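Section 6. Setting Up the Pick-and-Place Task in Rasis

Applies to Rasis control software on two-arm tabletop cells. Read Section 5 (Joint Limits and Stop Buttons) first. Steps 6.1 to 6.3 can be done by one person. Step 6.4 needs a second person at the stop button.

6.1 Before you start

1. Log in to the cell computer with the operator account. Do not use the admin account for normal work.
2. Open Rasis and wait for both arms to report Ready in the status bar.
3. Open the camera page and confirm that the head view and both wrist views are updating. A view that has stopped shows a gray border after 2 seconds.
4. Load the cell profile. The profile shipped with the software is named Stedanside. If your site has its own, load that one.

CAUTION: Loading a profile resets the speed limit to the value stored in the profile. Check the limit on the Motion page every time.

6.2 Wrist camera exposure and table plane

The planner works out the height of the table from the wrist views. On wood with a finish, light from a window or a lamp can wash out part of the surface, and the grain that the plane fit relies on is lost in that area. A gripper tilted toward the light makes this worse.
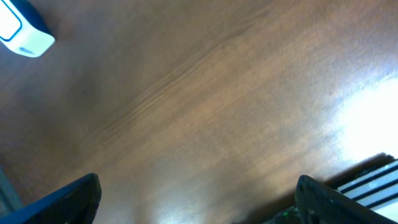
1. On the Perception page, pick the wrist view you want to set and turn Auto Exposure off.
2. Set the exposure to 2000 and the gain to the lowest setting.
3. Jog the arm slowly over the part of the table where objects will be placed.
4. If more than a small patch turns white in the Saturation overlay, lower the exposure in steps of 200 until the patch shrinks.
5. Hold the arm still and press Fit Plane. Wait for the fit to finish before you jog again. Frames taken while the arm is moving are dropped, but a slow drift can get past the check.
6. Repeat for the other wrist.

The fit score should be 585 or higher for each wrist. A lower score does not block the task. It does make the arm stop higher above the table than it should, and thin items get missed.

Note: Gripper fingers are masked out of the wrist view by the tool model. If you change the fingers, load the matching tool model before step 5 or the fit will treat the new finger tips as part of the table.

6.3 Objects and containers

Rasis keeps two lists: Items, which the arms may grasp, and Fixtures, which they must avoid. A basket goes on both the Fixtures list and the Containers tab. The Containers tab tells the planner that a gripper may enter from above. Without that entry the whole basket, including the space inside it, is a keep-out zone.

1. Place the basket where both the head camera and the arm that will use it can reach it.
2. Press Segment. Each thing found on the table gets an outline and a temporary name.
3. Click each outline and assign it to Items or Fixtures. Anything standing against the wall should be a Fixture.
4. Open the Containers tab and draw the rim of the basket with four clicks, one at each corner.
5. For soft packaging such as snack bags, set Shape to Deformable. The planner then takes a fresh outline before each grasp in place of the stored one.
6. Save the layout. The default name is Madel plus the hour.

Baskets with mesh sides can come back as many small outlines. Select them all, press Merge, then draw the rim as in step 4. Glossy bags sometimes split in two where the light hits a fold - merge those the same way.
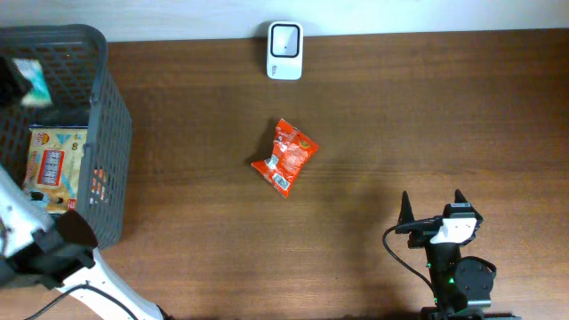

What happens if an item is moved after the layout is saved?
The planner compares the head view with the layout before each pick. If an item has shifted, it updates the position and carries on. If a Fixture has shifted, the task pauses and the software asks for a new Segment pass.

6.4 Running with both arms

Each arm has its own planner. A shared process called Tully hands out space over the table so the two do not plan through each other. Only one arm at a time holds the center zone. The other waits at the edge of the zone with its last plan kept in memory.

1. On the Motion page, set Mode to Shared.
2. Set the center zone. The default is a square in the middle of the head view. Make it larger if your items are spread out.
3. Set Clearance. Use the default for rigid items. Add to it for bags, which hang below the fingers once they are lifted and can brush against other items.
4. Have the second person stand at the stop button.
5. Press Dry Run. The arms move through the full task at low speed without closing the grippers.
6. If the dry run ends with no warnings, press Run.

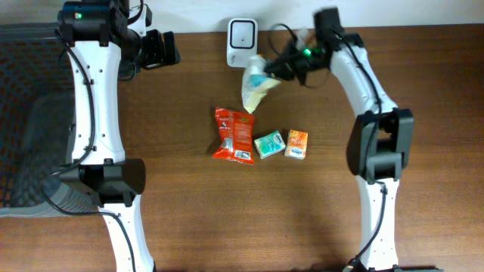 Figure 6-3. Both arms over the table, with a plastic bag at the right gripper.

CAUTION: Keep chairs and loose cables out of the reach of both arms. The head camera does not see below the table edge, and the planner assumes that space is free.

Note: "Zone wait exceeded" means one arm held the center zone too long. This is most often a grasp being retried. Let it finish, or press Release Zone to send that arm home.

6.5 Saving logs

Rasis writes a log for each run. To keep the camera views as well, tick Save Views before you press Run. Ticking it during a run has no effect until the next one.

Section written by Kristof Vermeulen. Zone settings checked by Cormac Mac Giolla, October. Continue to Section 7, Grasp Tuning.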